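Search this site Search
Share 12 Comments 2

3.2 Recording demonstrations by hand

Each demonstration in the Ellent set starts with the fingers open over the tabletop, holding nothing (Figure 2a). We recorded 200 demonstrations this way in February. The opening pose gives the Vollix tracker a common start for both hands.

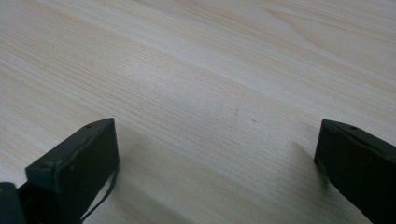

One reviewer asked whether a fixed start makes the learned policy brittle, and suggested varying the height and angle of the tools between takes. We adopted this for the last 26 recordings.

Two-handed work was done with one hand-held gripper in each hand. Figure 2b shows a clear round container with a transparent lid at the left gripper, next to a metal mug and a wire-mesh basket. Operators were told to move at their normal pace.
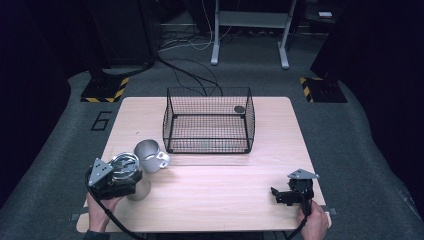
Weidemann wrote to us that remote control would give cleaner joint data for the same tasks, at the cost of longer sessions. We agree on the joint data. Our Nastero arms accept tool poses directly, so we kept the hand-held method.

Start segments were labeled separately from contact segments. In a start segment the gap between the fingers shows bare wood (Figure 2c).

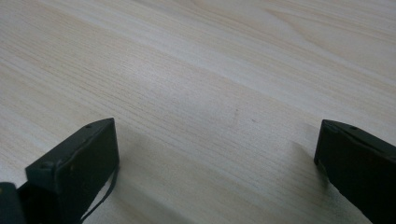 Labels were checked against the tracker log, and takes with missing poses were dropped before training.

Figure 2. Hand-held recording: (a) open fingers, (b) two-handed work, (c) start segment.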